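Unit 6 handout – Evaluating a gripper kit for desktop teardown

Read before the October lab. Bring your copy of the cost sheet from Unit 5.

## The product

The kit under review is the Redemis two-finger gripper, sold through Stedow as an add-on for small robot arms. The list price is $2,742 for the full kit. That covers the gripper, the wrist camera, the mounting plate and one year of software updates. A spare set of finger pads is $397. Stedow also offers an on-site setup visit for $551, which we did not buy.

The main competitor is the Lellex parallel gripper. It costs less but comes without a camera, so compare the two only after adding one to the Lellex price.

## The task

Stankevičius, a computer recycler, wants to know if one arm can take over part of the desktop line. The parts of interest are:

- power supply
- hard drive
- fan
- loose cables

The case is opened by hand before the arm starts. For this unit, treat case opening as a fixed labor cost and leave it out of the comparison.

Desktop cases are a hard test for any gripper. Space is tight, cables cross over the parts you want, and a finger that fits beside a power supply may still be too wide for the gap near a drive cage.
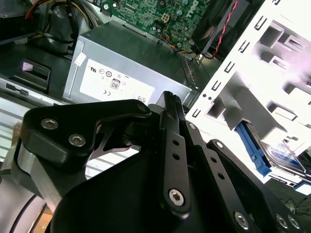 Reach and finger width should be scored separately. A gripper can reach the part and still have no room to open. Students in past terms often gave one combined score and then could not explain why a grasp failed.

Cables get their own row on the score sheet. Record whether the fingers touched a cable, and whether the plug was already out – these are different problems with different fixes.

## What to hand in

1. A score sheet for each part type.
2. Total kit cost, with and without the setup visit.
3. One paragraph on pad wear. The seller's sheet gives a pad life of 637 grasps. State whether you accept that figure and what you would do to check it.
4. A buy, wait or reject recommendation, one page at most.

Use the seller's current price list for item 2. Shipping is not included in the list price and should go on its own line.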